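Pärn Household Items: Bags and Soft Packaging

Data card, version 2
Last updated June 27, 2024
Maintained by Claltus

Summary

Pärn is a collection of still images of ordinary household rooms, annotated for the loose items found on floors and around furniture. This part covers bags and soft packaging: carrier bags, garment bags, mailing bags, produce bags and bin liners. It contains 2,241 images. A held-out set of 521 images is distributed separately and is not included in that total.

The labels describe what an item is, what it rests on and what it touches. They do not describe who owns it or where it should be put away.

Contents

images/ holds the stills, one folder per room.
labels/ holds one JSON file per image, with the same base name.
rooms.csv lists room type, floor type and main furniture.
terms.txt holds the full vocabulary, including retired terms.

Room types are living room, bedroom, hallway, kitchen and laundry. Living rooms make up the largest share. Kitchens are underrepresented in this version, and more were added in May only for the held-out set.

Label fields

item: the class name from terms.txt.
material: plastic, paper, fabric, mixed or unknown.
opacity: clear, translucent or opaque.
pose: flat, crumpled, partly upright, upright or hanging.
support: the surface that carries the item.
contact: any furniture or object the item leans on or touches.
print: none, logo, text or both.
tag: yes, no or unclear.

Opacity is judged on the whole item. Where part of a bag is more see-through than the rest, the annotator enters translucent and sets the flag mixed_opacity. Floor tiles or rug patterns seen through a bag are not labeled as part of the bag.

Pose and support are independent. A bag that leans on furniture but stands on the floor has support set to floor and the furniture entered under contact. Earlier files used a single field for both, and these were converted by hand. 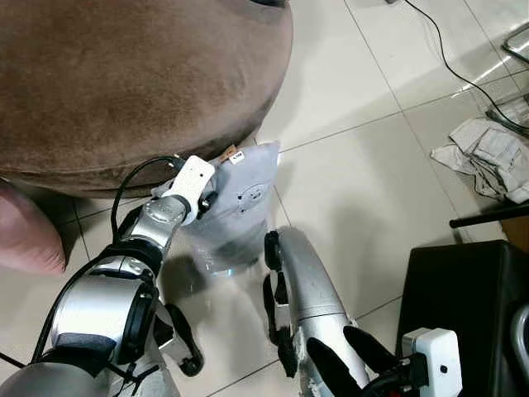
Translucent plastic bag on white tile, partly upright against a brown ottoman. pose: partly upright; support: floor; contact: ottoman; print: logo; tag: yes; flag: mixed_opacity.

Glossy floors need separate treatment. Reflections of an item are never included in its outline. If the boundary between a clear bag and its reflection can't be placed with confidence, the outline follows the nearest visible fold and the flag soft_edge is set. Shadows are handled in the same way.

Furniture terms

Ottoman, pouf and footstool were separate classes in version 1. Annotators disagreed on them often enough that version 2 merges all three under ottoman. Upholstery color is recorded, but fabric type is not. Wear and stains are ignored.

Annotation

Labels were drawn in Sokier and exported with the Flikance converter. Each image was labeled once and reviewed once by a second annotator. A sample of 300 images was then labeled again from scratch to check the pose and opacity fields. Most disagreements fell between crumpled and partly upright. The rule now in use is that any bag with its top edge clear of the floor is at least partly upright.

Known issues

Small print on labels and tags is not transcribed.
Nested bags are outlined as one item.
The material field is unreliable for coated paper.
Some hallway files list the doormat as floor.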